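Ticket 417: Gripper flips to far side of red part during remote teaching, simulated cell
Status: Closed
Component: Ikbridge teleop client, wrist view
Severity: medium
Site: Ruawai lab

Reported behavior

Operator teaches the approach task in simulation by remote control with the handheld controller. The arm follows the hand without trouble in free space. Close to the red part, the gripper rolls half a turn on its own axis and then carries on following. The recording does not stop and no fault is raised. The demo is saved as good.

Expected: wrist roll stays within the limit set in the task file, or the client drops the clutch and tells the operator.

Seen on both workstations. Not seen when the same task is taught by hand on the real arm.

Setup

Task file is the stock Nuvent approach task with the start pose moved closer. Control rate and controller scale are at default. Wrist view is on, overview is off. The operators prefer it off because it takes up half the screen — this matters later.

Log

09:10 Replayed the three worst demos from the set. The roll happens at the same joint setting in each one, with the last wrist joint near its upper limit. Hand motion at that moment is smooth, so the operator is not causing it.

09:35 Checked clock offset between controller and simulator. Within tolerance. Not a delay problem.

10:05 Lowered controller scale to half. The roll still happens, only slower. Put scale back to default.

10:40 Turned off the smoothing filter. No change except that the motion looks rougher. Filter back on.

11:15 Stepped through one approach by hand, one tick at a time, and watched the solver output. The solver returns two valid answers for the wrist near the part. It picks the one with the lower total joint travel from the home pose. It should pick the one closest to the current pose. Once the first answer gets near the joint limit, the second one wins and the wrist flips.

11:30 Wrist view saved while stepping, for reference. The red part fills the right side at this range, with the clear window and the bracket under it still in sight. 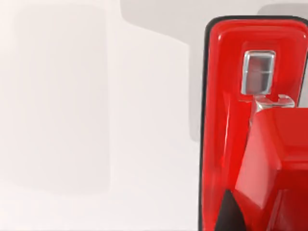 Do we have to throw out every demo recorded with the old solver setting?

Only the ones where wrist roll changes by more than the task limit between two ticks. The rest are fine to train on and can stay in the set under the same label.

12:20 Wrote a check for this and ran it over the full set of 3,000 demos. 1,859 pass. The failed ones were moved to the hold folder, not deleted. Joint logs are intact for all of them, so they can be used to test the fix.

13:00 Changed solver cost to use current pose in place of home pose. Setting name is in the Ikbridge config under wrist, "reference". The old value was "home", the new value is "current". Restart of the client is needed. Reloading the task file alone does not pick it up.

13:25 Taught the approach again with the new setting. No roll. Near the joint limit the arm now slows and stops, and the client drops the clutch as it should. The operator has to back off, turn the hand and clutch in again. This takes a little practice.

14:10 Replayed a batch from the hold folder with the new setting, feeding in the stored controller input. The wrist stays on the near side in all of them. Some stop short at the limit and do not finish the approach. Those need to be taught again — they cannot be repaired by replay.

14:45 Looked at why the operators missed it. With overview off, a half turn of the wrist close to a large smooth part is easy to take for a short stutter in the picture. Overview is now on by default for this task, in a small panel at the corner. It can still be closed.

Cause

Wrong reference pose in the solver cost. The value came in with the Filtari config merge in March and was never set back. Teaching by hand on the real arm is not affected, as the solver is not in the loop there.

Fix

1. Set wrist reference to "current" on both workstations.
2. Added the roll check to the save step. A demo that fails is marked and the operator gets a message.
3. Overview panel on by default.

Open items

Reteach of the demos that stop short: moved to its own ticket.
Clutch drop message reads "input lost", which is wrong for this case. Text change requested, low priority.
Same config value may be present in the insert task. Not checked yet.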